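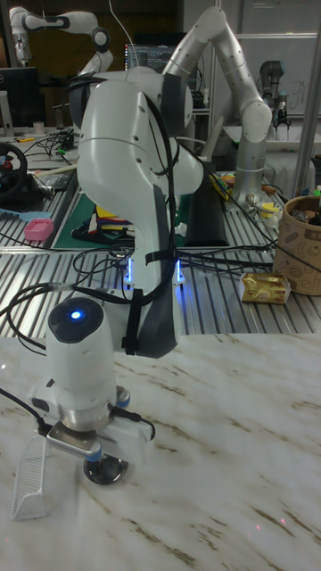
HOME & KITCHEN TIPS

Getting the Living Room Ready for a Series Night

A long crime series is easier to sit through when the room is set up before the first episode. Most of this takes less than an hour and uses things already in the house.

1. Cut the glare

Sit where you plan to watch and turn the TV on to a dark screen. Any lamp you can see reflected needs to move. One low lamp behind the set is enough to find your drink by. In July, when it stays light late, clip a folded bedsheet over the curtain rod with clothespins.

2. Make the popcorn in a heavy pot

Use 3 tablespoons of oil to half a cup of kernels. Put in two kernels, wait for them to pop, then add the rest and take the pot off the heat for half a minute. Salt it while it's hot. Fine salt sticks better than coarse, and you can make your own by running table salt through a spice grinder.
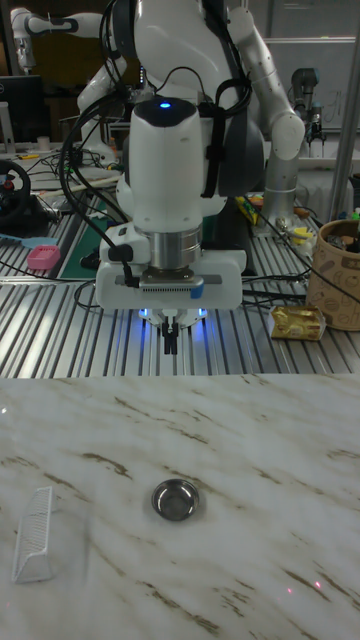

3. Fix muffled dialogue

Pull the soundbar forward to the front edge of the TV stand. If voices are still hard to follow, look in the sound menu for a speech or dialogue setting and turn the bass down 2 steps. Rukhsana Mughal of Hurnley writes that a rug between the couch and the set did more for her than any of the settings.

4. Keep drinks off the table

Wipe the tabletop and put out coasters before anyone sits down. For a marble top, use a damp cloth with a drop of dish soap and dry it right away. Skip vinegar and lemon cleaners on real stone.
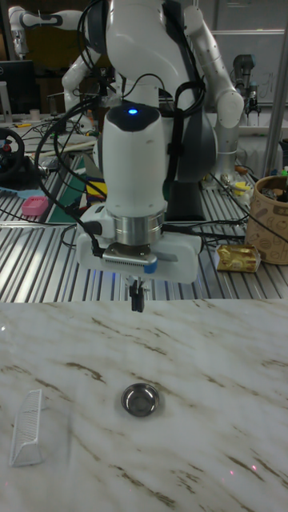 Butter marks on upholstery should be blotted, then covered with baking soda for an hour and vacuumed. Test a hidden spot first if the fabric is dark. Put the remote in a bowl on the arm of the couch, and check its batteries before the opening credits.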